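Home Syllabus Readings Handouts Labs Contact

This site uses cookies to remember your login. By continuing you accept this. OK Settings

Handout 6: Reading a robot demonstration

These notes go with the open day visit to the Kunau lab. Bring them to the discussion section along with whatever you wrote down while you were standing there. If you missed the visit you can still do the exercise at the end, but you will have to borrow somebody's notes, and you should say whose.

The kitchen station was the one most of you crowded around, so we start there.

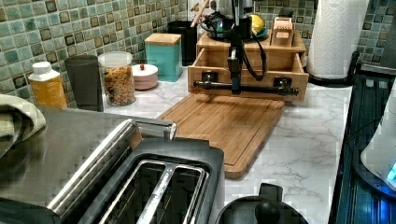
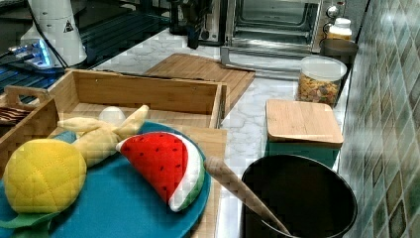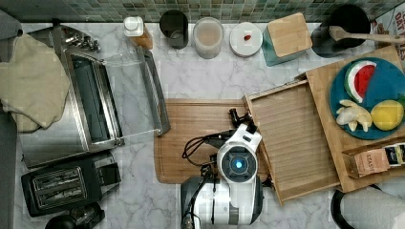
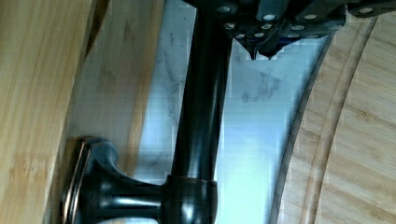
All four from the kitchen station, open day.

Yu-na Cho objected to my first draft of this handout on the grounds that it was unfair to the lab. A demonstration is not a trial, she wrote, and the people running one owe visitors a clear look at what the machine does on a decent day, which is about all anyone can show in a busy room. She added that a course which teaches students to sneer at demos will turn out students who never build anything worth showing.

I have kept her objection in because I think the first half of it is right. The trouble starts when visitors go home and treat the demo as a trial anyway. The press notice from last December did that, and so did several of your reports.

1. What was claimed

The poster at the station said the system, which the lab calls Adel, can "help with everyday kitchen tasks." Write that sentence down and look at it for a while. "Help" has no threshold. "Everyday" has no list behind it. A robot that moves a plush watermelon from a plate to a tray has helped with an everyday task if you are feeling generous.

The leaflet handed out at the door was better. It gave a number: 500 training episodes for the tray task. Good, a number. But episodes of what length, collected by how many operators, and with how many thrown out before the count was made? I asked. The answer was that it would be in the paper.

2. What was in the kitchen

Plush and toy food does not bruise or roll like the real thing, and it forgives a bad grip. A toy lemon is a fine choice for a long afternoon. It is a poor basis for any statement about lemons. The teal plate, the pot with its wooden spoon, the jars and canisters along the tile – all of that makes the place look like somebody's home, and it does make the vision problem harder than a bare table would. Give credit for that. Then ask which of those objects the robot is ever required to touch. Clutter at the back of a counter is a different problem from clutter in the path of the arm.

Look also at the surfaces. Marble pattern, bamboo, bright reflections on the dark faucet. Shiny things are hard for cameras, and the last picture gives you some idea of what a view from the wrist has to cope with. If the lab has results near the faucet I would like to see them, and I would like to see the failures first.

3. Who was doing the work

Ask this at every demonstration you attend for the rest of your life. There are at least three possibilities: the robot is running a learned policy, the robot is replaying a recorded motion, or a person is driving it. All three can look the same from behind a rope. Nothing in the four pictures above settles the matter, and a video might not settle it either.

At the morning session the presenter used the word "autonomous" freely. At the afternoon session a different presenter said "mostly autonomous." I don't accuse anyone of anything. I do want you to notice that the word changed over lunch, and that very few of you recorded it.

4. Rates

Keith Treloar kept a tally for his group and got 28 attempts at the tray task before he had to leave. I won't print his success count here, as the group wants to use it in their report. Whatever it is, remember how wide the uncertainty is with 28 trials. Remember too that he counted a retry as a new attempt, while another group counted it as part of the old one. Neither choice is wrong. You do have to say which one you made.

Compare this with the Subramaniam reading, where 400 trials are reported and the resets are described in an appendix. Dull to read, much easier to argue with. The Ernard reading also claims a large number and describes no resets at all – bring your opinion of it to section.

5. Exercise

Write 500 words on one claim you heard or read at the open day. Quote it exactly. State what evidence you saw for it with your own eyes, what you were told, and what you assumed. Keep those separate. Then design the cheapest test that could embarrass the claim, using only things that were already on that counter.

Please don't tell me whether you were impressed. Yu-na Cho will be grading half of these, and she has asked that you include one thing the lab did well, with the same standard of evidence.

Previous handout Next handout Back to top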